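Clernodwood is hiring: Software Engineer, Perception and Planning (two-arm tabletop cell)

We have read a lot of robotics job ads and believed few of them, so let us start with what does not work.

Our planner, Hirnport, decides which arm does what and keeps the two from running into each other. It has 676 tests. They pass. We don't take much comfort from that, as most were written by the same people who wrote the planner. Vlad, the perception service, finds blocks and bins and passes poses along. It is fine until two blocks touch, or a gripper hides one, and then it is confident and wrong. We would like it to be less confident.

The day-to-day task is sorting colored blocks into bins with two arms on one rail, among cups, cloths and a pan.
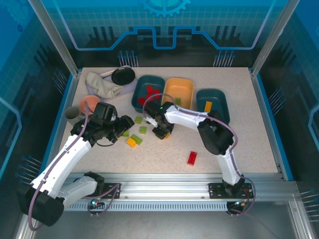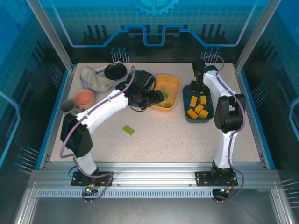 You will be asked to:

Own the handoff between Vlad and Hirnport, including the 300 ms budget we keep missing.
Replace the retry logic. At present it tries the same grasp again and hopes.
Build a replay tool so a failed run can be stepped through at a desk. There are 151 failed runs waiting, most of them labeled "unknown."
Say no to demos that only work with one block layout.

You should write solid C++ or Python, know what a transform tree is and how it goes stale, and have debugged software on real hardware. Simulation experience is welcome — we use it too — but please tell us where your simulator lied to you. A degree is optional. If your plan for the job is to swap everything for one large learned policy, we will listen, and then we will ask for your numbers over 500 runs with no resets left out.

The role is full time and on site in Pudmont. Remote work is possible for part of the week once you know the cell.

To apply, send a resume and one page on a robot bug you got wrong the first time. No cover letter. Applications close at the end of November, and we answer all of them, including the ones we turn down.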